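Home About Services Service Area Careers Contact

About Mendness

Mendness repairs and refinishes sinks, tubs, tile and countertops in homes, rental buildings and small hotels. We have been doing this work since 2009, first out of a single van and now from a shop on Cota Street, where we also keep our color-matching room and a small parts counter open to the public.

The company was started by Sreekumar Rao, who had spent years as a maintenance supervisor for apartment buildings. He kept seeing the same thing. A tub with a chip the size of a dime would be torn out and hauled away, along with a wall of good tile, when a repair would have taken an afternoon. He took a course in porcelain and gelcoat repair, bought a used spray rig and began taking jobs on the weekends. After two years he left his building job and hired his first technician.

What we do

Most of our calls are for chips, cracks, rust spots and worn finishes. We work on porcelain over steel, cast iron, fiberglass, acrylic, cultured marble and natural stone. We also regrout and recaulk showers, replace drain fittings as part of a larger job, and polish out etching on stone vanity tops. We do not do general plumbing. If we find a leak behind a wall we will show it to you and stop until a licensed plumber has been in.

In 2014 we took over the customers of Tejada Tile & Bath when its owner retired. Two of the Tejada crew came with us and still run our tile side. If you have an old Tejada warranty card, hold on to it – we honor the work it covers.

How a job goes

Send us a photo and a rough measurement, and the office will reply with a price range. A technician then visits to check the surface and give a firm price in writing. Small repairs are usually done in one visit. Full refinishing takes longer, and the fixture has to be left alone for up to 52 hours while the coating cures. We tape off the room, run a fan to the outside and take our trash with us.

We mix our own tints at the shop from a base made by Henolum. Our color book now has 3,548 entries, each with a note of the fixture maker and the year if we know it. A white sink from one decade rarely matches a white sink from another, and the book saves a lot of trial and error on site.

Our people

We have 9 technicians, all on the payroll. New hires spend their first months in the shop, working on salvaged fixtures, before they go out with a senior technician. The office is closed for the last week of December, but the message line is checked each morning for warranty problems.

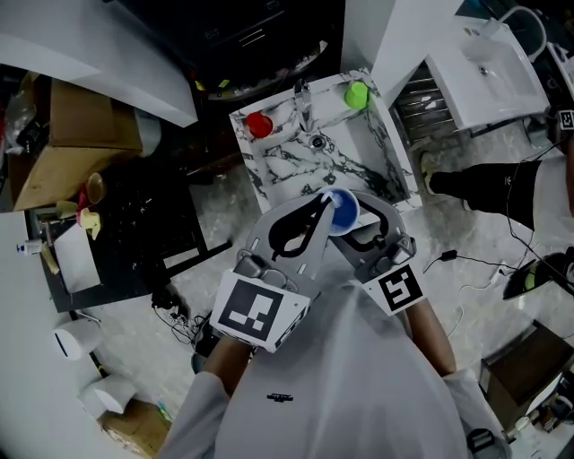 Can a cultured marble sink be repaired, or does it have to be replaced?

Most of them can be repaired. Fine cracks around the drain are filled and the bowl is recoated. If a crack goes all the way through and the bowl flexes when pressed, we recommend a new top.

Warranty and service area

Refinished surfaces carry a written warranty against peeling. It does not cover damage from abrasive cleaners or suction-cup bath mats. We serve the city and the towns along the river, and will travel farther for buildings with several units to do. Property managers can ask the office for a unit price list.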